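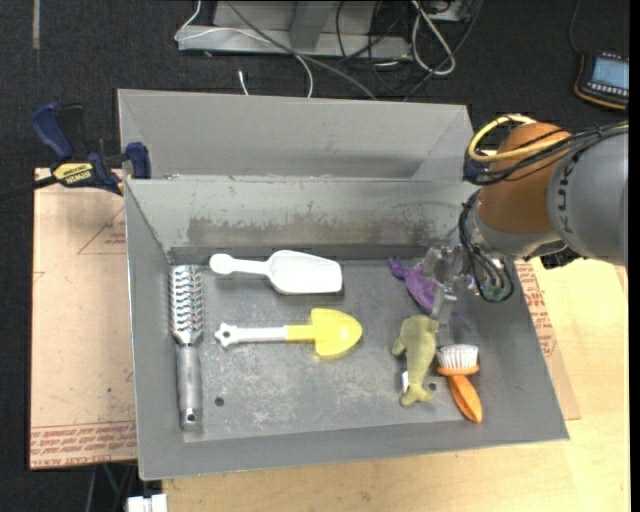 A Bultico, rede de lojas de artigos usados para casa e família, começa em maio a vender objetos pequenos avulsos, retirados de caixas metálicas abertas e dispostas ao longo das paredes das lojas. A nova secção chama-se Carkau e reúne aquilo que até agora seguia em sacos fechados, vendidos ao peso: utensílios de cozinha, escovas, brinquedos de praia, bonecos, peças de arrumação. Uma mesma caixa pode juntar uma escova de cabelo prateada, uma colher doseadora ou pá de plástico branco, uma pá de brincar amarela e branca e um peluche verde-azeitona com forma de animal marinho, e o cliente leva só o que quer. As peças ficam deitadas no fundo, com espaço entre elas, para que se vejam sem ser preciso remexer.

A primeira loja a abrir com a secção completa é a de Sketanwood, onde a Carkau ocupa a zona à direita da entrada. A loja instalou ali 20 caixas, colocadas umas atrás das outras em filas, e retirou as prateleiras altas que antes recebiam os sacos. As restantes lojas da rede passam ao mesmo sistema à medida que forem terminando o material já ensacado.

A decisão resulta de um período de experiência na mesma loja de Sketanwood. Durante esse período foram postas à venda 1.392 peças avulsas, escolhidas entre as que chegam diariamente ao balcão de recolha. A Bultico acompanhou as vendas e falou com clientes à saída. A queixa mais frequente em relação aos sacos era conhecida: para levar uma escova ou um brinquedo, era preciso levar também o resto. Vários clientes contaram que voltavam a entregar no balcão, na semana seguinte, metade do que tinham comprado.

"Estávamos a receber as mesmas coisas duas e três vezes. Um saco saía da loja, era aberto em casa, e uma parte regressava", diz Levente Hegedűs, responsável pela triagem na Bultico. "Com as caixas, a pessoa olha, escolhe e paga uma peça. Dá mais trabalho à equipa na reposição e menos na recolha. Para nós a troca compensa."

Como funciona a triagem

Todos os objetos entregues na Bultico passam primeiro por uma mesa de separação. Os têxteis, os livros e a loiça seguem para os respetivos setores, como até aqui. Os objetos pequenos que não pertencem a nenhum destes grupos vão para a Carkau. A equipa verifica se a peça está inteira, se tem arestas partidas e se pode ser lavada. Peças com pilhas ou cabos ficam de fora e continuam a ser vendidas ao balcão.

As escovas de cabelo, de limpeza e de loiça recebem um tratamento à parte. São limpas de resíduos, lavadas com água quente e detergente e deixadas a secar antes de irem para a loja. Quando as cerdas estão tortas ou em falta, a peça é encaminhada para reciclagem. O mesmo se aplica aos utensílios de plástico com rachas.

Os peluches são lavados à máquina dentro de sacos de rede e verificados nas costuras. A etiqueta de origem, quando existe, é mantida. A Bultico recomenda que os pais leiam essa etiqueta antes de entregar o brinquedo a crianças pequenas, e que lavem a peça outra vez em casa se assim o preferirem. Os brinquedos de plástico rígido, como pás, ancinhos e animais, são passados por água e secos à mão.

Nenhuma peça é reparada ou pintada. Os objetos são vendidos no estado em que se encontram, com os sinais de uso que tiverem.

Caixas em vez de prateleiras

As caixas da nova secção são de chapa cinzenta, abertas em cima e com paredes inclinadas para fora. Foram adaptadas pela oficina Pintér, que trabalha com a Bultico na montagem das lojas e que já tinha feito os balcões de recolha. Trata-se de caixas com uso anterior, e a chapa conserva riscos e manchas antigas. A Bultico optou por não as pintar. Nos testes feitos pela oficina, a tinta lascava ao fim de pouco tempo com o atrito dos objetos.

As paredes inclinadas foram um dos pontos discutidos com a oficina. Numa caixa de paredes direitas, as peças encostadas ao lado ficam na sombra e são as últimas a sair. Com a inclinação, a luz do teto chega melhor ao fundo e a mão entra sem bater na borda. A altura foi definida para que uma criança acompanhada consiga ver o interior.

Cada caixa leva poucos objetos de cada vez. A reposição é feita de manhã, antes da abertura, e de novo às 15 horas. Os funcionários têm indicação para não empilhar peças e para misturar tipos diferentes na mesma caixa - a experiência em Sketanwood mostrou que as caixas só com brinquedos ou só com utensílios eram vistas por menos gente. Quem procura uma escova acaba por reparar num brinquedo, e o contrário também acontece.

Ao fim do dia, as caixas são esvaziadas e limpas com um pano. Os objetos que ficaram por vender voltam a entrar na manhã seguinte, noutra caixa. Ao fim de quatro semanas sem comprador, são retirados e oferecidos a escolas e centros de atividades que os tenham pedido.

Preços e pagamento

A Carkau trabalha com um preço único por peça, afixado na parede junto às caixas e igual para todos os objetos. Não há etiquetas de preço coladas, que deixavam restos de cola nos plásticos e obrigavam a nova limpeza. O pagamento é feito na caixa registadora habitual. Os clientes podem usar os cestos da loja ou trazer um saco de casa.

Os sacos fechados continuam disponíveis até ao fim das existências. A loja de Sketanwood tem ainda 196 por vender, com desconto, ao lado do balcão de recolha.

Entrega de objetos

Quem quiser entregar objetos para a Carkau pode fazê-lo em qualquer loja da rede, durante o horário de abertura. A Bultico pede que as peças venham limpas e soltas, sem fita adesiva a prendê-las umas às outras. São aceites, entre outros, os seguintes artigos:

Escovas de cabelo, pentes e escovas de limpeza em bom estado
Colheres de medida, pás e outros utensílios de cozinha sem lâmina
Brinquedos de praia e de banho
Animais de plástico e peluches pequenos
Caixas e frascos com tampa

Não são aceites facas, objetos de vidro partido, escovas de dentes, chupetas, biberões nem brinquedos com peças soltas que possam ser engolidas. Em caso de dúvida, a equipa do balcão decide no momento da entrega.

Para a abertura da secção em Sketanwood, a Bultico preparou um lote inicial de 400 objetos, já lavados e verificados. "Vamos pondo na loja aos poucos", explica Levente Hegedűs. "Uma caixa cheia até cima ninguém a vê até ao fundo, e o que está em baixo fica lá um mês."

As lojas que ainda não têm a nova secção continuam a receber este tipo de objetos, que são enviados para Sketanwood até à chegada das respetivas caixas.

Sobre a Bultico

A Bultico recolhe, separa e vende artigos usados para casa e família - roupa, livros, loiça, brinquedos e pequenos utensílios. As lojas funcionam com balcão de recolha próprio. A triagem e a lavagem são feitas no armazém de Sketanwood.

Contacto para a imprensa

Levente Hegedűs, triagem e lojas, Bultico. Pedidos de visita à secção Carkau podem ser feitos no balcão da loja de Sketanwood, de preferência da parte da manhã, depois da reposição.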